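Two Containers, One Table: Sorting at Cistudier

Sunday, January 24, 2021

Cistudier has had the same tidying routine since we moved into the Yalçınkaya building. One person goes from table to table with a large bag at the end of the day and everything goes into it. It is fast, but cans, paper scraps and food wrappers all end up in the same place, and the recycling pickup has turned our bag away more than once.

This month we are trying something smaller. A table gets two containers of its own, one yellow-green and one gray, standing together at the back near the wall. Yellow-green is for recycling. Gray is for everything else. The gallery covers one table in the white room on the ground floor.

The pair at the back of the table, with bits of blue and red tape on the surface. 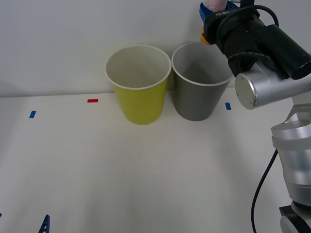 We tried the containers in the corners first. People on the other side of the table did not use them. They left things in the middle and said they would get to it later, and whoever was closing got to it instead. Putting the two next to each other fixed most of that. You decide which color you want when your hand is already there.

The colors took some discussion. Drirar, who share the floor with us, use blue for recycling, and a few people wanted to match them. The blue ones from Alico were out of stock. We went with yellow-green because it is easy to pick out against a white wall, and gray because it looks like trash to most people. There are no labels so far. If the mix-ups continue we will print some.

Drink cans are the most common item by a long way. An opened can lying on its side, in front of the gray container and over to the right.
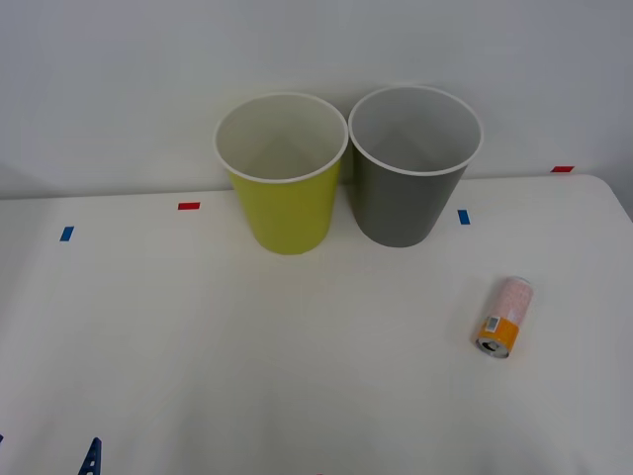
Cans go in yellow-green, and they should be drained at the sink first. Last week 11 cans went into the gray side on one table, and 16 went where they belonged. That is better than the week before but it still means somebody has to move them by hand. Please do not crush them. The pickup people prefer them whole, and the sharp edges are no fun for whoever empties the container.

Paper cups have been the other question. Ours have a lining and are not accepted, so they go in gray. Clean paper goes in yellow-green. Tape, gum and used napkins are gray. Pens that still write go back in the drawer by the door.

Emptying takes 10 minutes for the whole room if it is done every evening. When it is left until Friday it takes closer to 30. The big bags are under the sink, clear for recycling and black for trash. Put the containers back the way you found them, yellow-green on the left and gray on the right.

Yellow-green on the left, gray on the right, both upright and close to the wall.

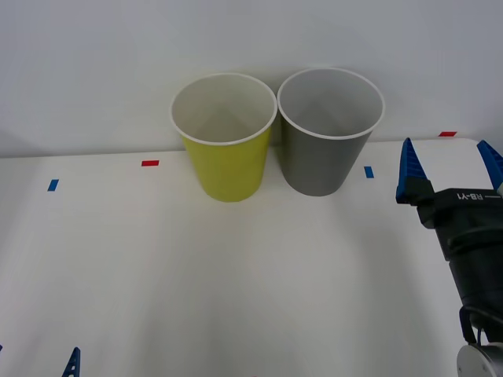

Naveen Solanki
Room Coordinator, Cistudier

The second room gets its containers when the next Alico order comes in. Until then the large bag stays in use there, so if you are working in that room, carry your cans over to one of the tables in the white room. Comments about the colors or the placement can go on the sheet by the sink. Two people have already asked for lids, and I am looking at the price.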